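Print this entry | E-mail this entry

May, late, kitchen table again

I meant to write about the garden tonight, I really did, because the peas are finally climbing and I promised myself one cheerful entry a week. But the letter came in the afternoon mail and I've read it so many times that I may as well get it down here and be done with it.

It's from Nevix, the people who handle the billing for my dental insurance. I didn't even know I had anything to do with Nevix! It says that a backup drive "containing certain member records" was misplaced during an office move, and that my name, my address, my birth date and "possibly other identifiers" were on it. Possibly! I would have thought that was a thing you could look up. The letter is two pages long and the word sorry turns up once, near the bottom, attached to the inconvenience.

I called Marijke right away, and of course she had one too, and so did her mother, who hasn't been to a dentist on that plan in six years. Marijke works in records herself and she was much calmer than I was. She told me to make tea, find a folder, and write down every call with the time and the name of whoever picked up. So I have a folder now. It's the green one that used to hold the appliance manuals, and the manuals are in a heap on the dryer.

The first call took most of an hour. The music was that same bit of piano over and over.
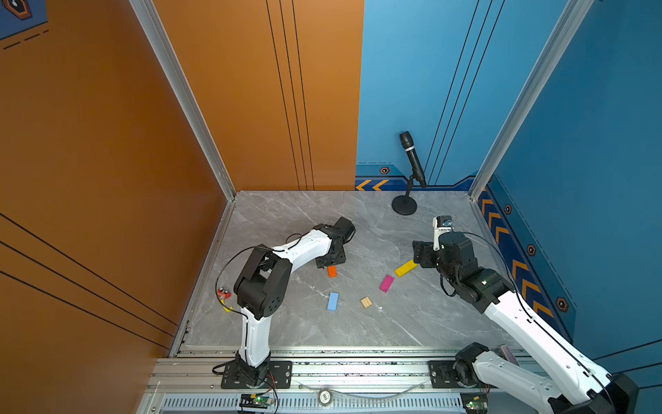
Two arms and one little orange block.

When a person finally came on, she was a very nice young woman who plainly had a card in front of her and couldn't go off it. I asked when the drive went missing. She said the letter had all the available information. I asked if the drive was locked with a password. She said the letter had all the available information. I felt bad for her by the end, I truly did, and I told her so, and she laughed a little and then said, more quietly, that she'd gotten a letter too.

They're offering a year of credit watching through an outfit called Clokesico. To sign up you have to give Clokesico your name, your address, your birth date and your Social Security number, and I sat there with my finger over the button for a good long time. I did it in the end. Ward says I was right to, and that the more useful thing is to put a freeze on the credit files, all of them, one bureau at a time. He did his after that business with his old bank, when somebody bought 3000 dollars' worth of patio furniture in his name. He still gets the catalogs!

So I did the freezes after supper. Two of them went through on the computer without any fuss, and the third wanted to know which of four streets I had lived on in the nineties, and I got it wrong. I lived on that street for eleven months and I had clean forgotten it. Now I have to send them a copy of a utility bill, through the actual mail, to prove I'm me.

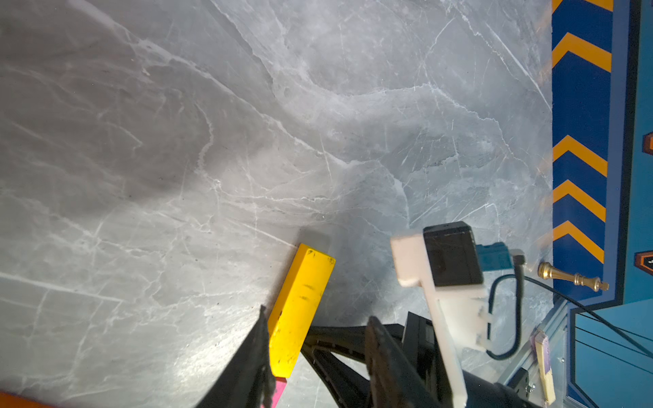

I also changed the password on the bank, the e-mail and the pharmacy, and wrote the new ones in the back of the address book, and then worried about the address book. Ward wants me to use one of those programs that remembers them for you. I said I'd think about it. I've said that before.

What bothers me most, I think, is how long it took them. The letter mentions the move as having happened "this past winter," and the peas weren't even in the ground then. I had a tooth crowned in February and stood right there at the desk paying my 200 dollars, and everyone was so pleasant, and for all I know that drive was already gone. I don't blame the girls at the desk. I'd just have liked to be told.

Nele is going to come by with her letter so we can go over the fine print together, and I said I'd make the rhubarb thing. I need to pick up butter and stamps, and get the utility bill copied at the library before it closes at 6. And put the manuals somewhere.

Peas are up to the second string, by the way.

4 comments | 2 shares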